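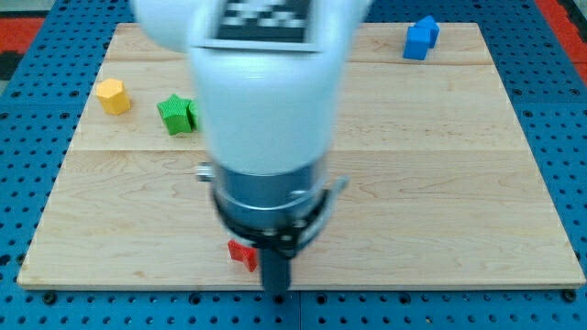
Small Blocks, Plain Board

By the Features Desk
December

Search this site Enter keywords Go

Shape blocks are cheap to buy and hard to specify well. A good set depends on geometry, surface and the board it sits on, and most catalogues give only the first.

Geometry decides how a block rests. A hexagonal prism has six side faces and two flat ends, so it can stand upright or lie on any side without rolling far. A yellow hexagon standing on its end also presents its full outline from above, the view needed for matching it to a cut-out. Stars behave differently. The points take the knocks, and the notches between them catch on neighbouring pieces when a set is tipped into a tray.

Surface comes next. The yellow and green blocks here have a textured finish, fine-grained on the yellow. Texture adds grip and dulls glare under overhead lighting, at the cost of holding dust. A soft brush and mild soap will clear it – avoid solvent wipes on any coloured piece unless the maker lists them as safe.

Colour should work as a second label. With red, yellow and green in one set, a sorter can go by hue or by outline, and the two tasks should be kept apart at first. Red and green remain a poor pairing for anyone with colour-deficient vision, so the outlines need to differ clearly.

The board gets the least attention. Pale wood gives strong contrast with saturated colours and a firm base for upright pieces. On a perforated table like the blue one, it also bridges the holes, which would otherwise catch a narrow point.

Of the suppliers we looked at, Fulen lists a block set with a 40 mm nominal width and Disen sells a comparable one with a storage tray. Jusier offers boards only, in 2 thicknesses. The thicker board is heavier to carry but less prone to cupping in a dry room.

Leave space between pieces when laying out a board. One block width is enough for fingers to close on a side without nudging the next shape.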